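The Lunch Clause

The lease said that lunch was included. It was on page nine, between the paragraph on bicycles and the paragraph on noise, and Liesbeth Vermeulen had read it aloud to her sister over the phone before she signed. A rented desk in Willport, 405 a month, lunch included. Her sister asked what kind of lunch. Liesbeth said the normal kind, and moved her things in on the first of August.

The desk was fine. It faced a wall and another desk, and the other desk belonged to a man named Cuypers who translated instruction manuals and sighed at them. At noon on the first day he stood up, buttoned his jacket and said, "Well, let's see what they think we are."

Lunch was on the white table in the back. It was always on the white table in the back, and it never arrived on anything you would call a plate. There would be a few items, set well apart from each other as though they had quarreled in the van, and in the middle of them there would be a pan.

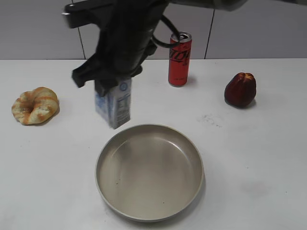

"What's the pan for?" Liesbeth asked.

"There's no stove," said Cuypers.

"I know there's no stove. That's why I'm asking."

He considered it. He had been there four years, he said, and in the first year he had written to Kolance, the company that ran the building, to ask the same thing. Kolance had replied that the pan was part of the lunch. He had written back to ask which part. That letter was still under review.

So they stood over it, the two of them, and divided things up. She took the fruit, which was dark red and could have gone either way between plum and something more ambitious. He took the soda. The carton they left alone, on the grounds that neither had brought reading glasses and it might be milk and it might be plaster. That left the bread.

The bread was a ring, twisted, with orange running through it. Liesbeth wanted it badly. She had been up since five and had eaten a mint. But she had manners, or had been told she did, and she said, "You have it."

"No, no," said Cuypers. "You're new."

"You've been here longer."

"I've had it before."

"What's it like?"

Cuypers looked at the wall. "I've had it offered to me before," he said.

She understood then that the bread was not going to be eaten. It would have been simple enough to tear it in half. She thought about that for the whole afternoon, at her desk, while he sighed at a dehumidifier. Tearing it in half would have taken a second. But you can't tear bread in half with a man you have known for three hours, not in Willport, where people sign for each other's parcels for 20 years and still say "the gentleman opposite."

On the second day it was out again. She couldn't swear it was the same one. She bent down and gave it a look from the side, the way her mother used to look at cars.

"It's turned a little," she said.

"Turned bad?"

"Turned left."

By the second week she was bringing a sandwich, and so was he, and they ate them standing at the white table out of respect for page nine. They talked about the bread the way other offices talk about the weather. He thought it was cheese in the stripes. She held out for paprika. Once, on a slow afternoon, she drafted a letter to Kolance proposing a knife, and got it down to 256 words, and didn't send it, as it might have resulted in a knife.

In the last days of the month a pale little ball turned up too, greenish, close to the bread but keeping its distance. Neither of them had ordered it. Neither of them had ordered any of it.

"Grape," said Cuypers.

"Big for a grape."

"Then you have it."

"No, no," said Liesbeth. "You."

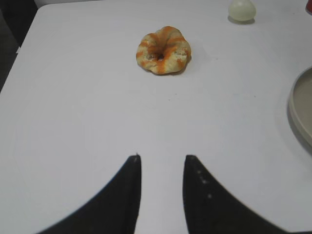
Her sister, told all this by phone that evening, said that in Detstead they would have eaten the bread on the first day and fought over the pan, and that if Liesbeth didn't go in tomorrow and take a bite in front of that man she would drive over and do it for her.

Liesbeth said it was more complicated than that. There was the gentleman opposite to consider.

"Does he have a first name?" said her sister.

Liesbeth said she would look into it. The next morning she got in early, before the heating had come on, and put her bag down, and went to the back with her coat still buttoned. Cuypers was already there. He had his sleeves rolled up and he had brought butter.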